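Le lit comme salle d'attente

Mai 2020. Je plie enfin du linge, ce qui donne une idée de l'état de mes projets. J'avais pourtant une commode Trodel, montée en 2 soirées et quelques jurons, avec des tiroirs prévus pour accueillir des vêtements. Je m'en sers surtout pour ranger des câbles.

Le reste atterrit sur le lit. Un tas vert canard, un tas noir, au milieu du drap blanc, comme deux invités qui ne se parlent pas. Le soir, je les pousse sur la table de nuit – le matin, ils regagnent le matelas. Pacita Tan, à qui j'ai raconté ce va-et-vient, m'a répondu que chez elle on appelait ça une chaise.
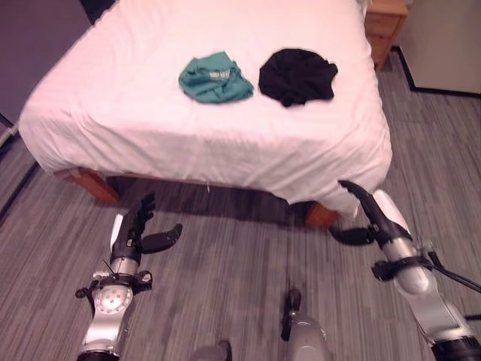

Faut-il plier un t-shirt qu'on remettra demain ? Pliez-le en deux dans la longueur, rabattez les manches, puis roulez-le : il prendra moins de place et vous aurez l'impression d'avoir une vie organisée.

Charito Soriano, elle, repasse tout, y compris les torchons. Elle m'a prêté son fer en me recommandant de commencer par le drap, vu les plis qu'il fait sur le devant. J'ai commencé par un café.

Il reste aussi ce fil blanc qui pend au bord du drap, côté pied du lit. Je sais très bien qu'en tirant dessus je vais découdre l'ourlet. Les ciseaux sont dans la commode, quelque part sous les câbles. Je m'en occupe en juin.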